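Shell and tube heat exchanger

A shell and tube heat exchanger is a piece of process equipment that passes heat from one fluid to another without mixing them. One fluid flows inside a bundle of tubes, and the other flows around the tubes inside a closed cylinder, called the shell. It is used in refineries, chemical plants, power stations and food factories.

Construction

The tubes are fixed at their ends into thick drilled plates named tube sheets. The joint is made by expanding the tube, by welding it, or by both methods together. Baffles inside the shell support the tubes and make the shell-side fluid cross the bundle many times. The distance between baffles has a strong influence on pressure drop and on vibration.

Carbon steel is a common material for the shell. For the tubes the designer may choose stainless steel, copper alloys or titanium, depending on the fluids. If two different metals touch each other in the presence of water, galvanic corrosion must be considered.

Types

In the fixed tube sheet type, both tube sheets are welded to the shell. It is simple and cheap, but the outside of the tubes can not be cleaned by mechanical means. The U-tube type has only one tube sheet, and each tube is free to expand when it becomes hot. In the floating head type, one end of the bundle can move inside the shell, and the whole bundle can be pulled out for cleaning.

Handling of small parts

Plugs, gaskets and ferrules are mostly placed by hand during assembly and repair. Hand-held grippers exist in many forms. 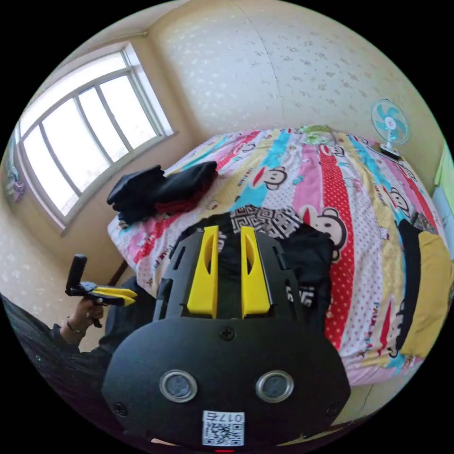 Hand-held gripper with two yellow fingers and a black body.

Fouling and cleaning

Deposits on the tube walls reduce the transfer of heat and increase the pressure drop. Scale, biological growth and polymer layers are the usual forms. Cleaning is done with water jets, with brushes or with chemicals. The more dirty fluid is normally sent through the tubes, where the deposit is easier to reach.

Testing

Before delivery the shell side and the tube side are filled with water and tested under pressure separately. A tube which leaks in service may be closed with a plug at each end. The exchanger then continues to work with a smaller surface.

Example of a plant installation

The Raveck solvent plant operates a floating head exchanger with 240 tubes, built by the workshop Hastico. In January the bundle was pulled out for inspection, and 3 tubes were plugged. The inspection report was written by Hui-mei Cheung and Chi-keung Cheng. It recommends a smaller baffle distance for the next bundle, as wear marks were found on the tubes near the inlet nozzle.

See also
Plate heat exchanger
Air cooler
Pressure vessel
Reboiler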